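About Bindness

Bindness is a small bookbinding and paper repair workshop. We rebind family Bibles, cookbooks, ledgers and theses, and we make short runs of blank books for shops and schools. Gintarė Jankauskaitė started the business 19 years ago at her kitchen table. Povilas Eglītis joined three years later and still does most of the leather work.

In September we moved out of the old Farico building and into one large room with a brick back wall and a white corrugated metal ceiling. We wanted good light for sewing and for matching cloth, and the long fluorescent fixtures overhead give us that on dark afternoons too.

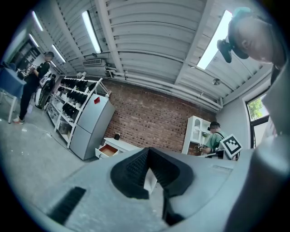 Most jobs take 17 working days from the time you approve the estimate. Sewing and gluing are done in the first week, and the rest is pressing, trimming and covering. Books with loose or torn pages take longer. We will tell you before we start if a book isn't worth the cost of rebinding.

Paste is mixed fresh and kept in a refrigerator, so please don't put your lunch in one without asking which shelf is for food. Small tools go back in the drawers at the end of the day. Students in our evening class learn this on the first night.

The class is taught by Darlene Gagnon and runs for six weeks. The fee covers thread, board and cloth. Bring an apron and a bone folder if you have one.

Estimates are free. Call ahead if you are bringing more than one box.

© 2022 Bindness | Contact | Class schedule | Back to top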